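How to sort the small stuff into one box (and keep it that way)
Posted 2020-07-02

If your place is anything like our shared workroom at Castham, you'll have a table somewhere that collects little things. Pens, clips, a battery that might be good and might not, the odd bit of something that fell off something else. I put up with ours for 183 days (I keep a wall calendar, so I can be exact and a bit ashamed) before I finally sat down with a box and a cup of tea and dealt with it.

What you'll need

One shallow box, and I do mean shallow, because you'll never dig to the bottom of a deep one. A bright colour is lovely as you can spot it from across the room. You'll also want a clear tabletop, a cloth and 30 minutes.

Getting started

Take everything off the table first, yes, everything, and give it a good wipe. Pull the chairs back so you can walk all the way round. A round table is my favourite for this job, as there are no corners for things to pile up in.

Set the open box on the far side of the table and work toward it. Bring the small things over one or two at a time and put each one down on the bare top before you decide where it lives. I know it sounds slow! But once a thing is sitting there all on its own, you can usually tell straight away if you want it. 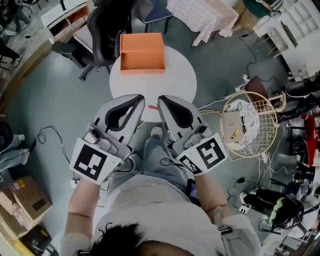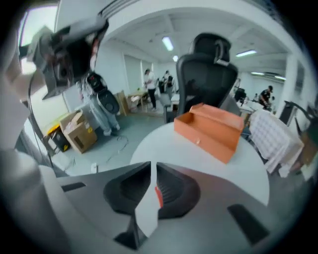
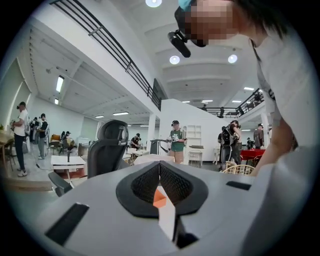 Bae wrote in to say that she does the whole thing backwards, tipping the box out first and only letting back in what she has used since August, and that it took her two evenings but she hasn't lost a pair of scissors since.

I like that very much, and if your box is already full it's probably the better way to go.

Filling the box

Lay the longer pieces along the sides and keep the middle for the fiddly bits. Stop when you've covered the bottom once. If you have more than 8 of any one thing, the extras can go in a jar or to a neighbour.

Leave the box open for the first week so everyone gets used to dropping things in. After that, pop it on a shelf at elbow height. Ours sits beside the kettle.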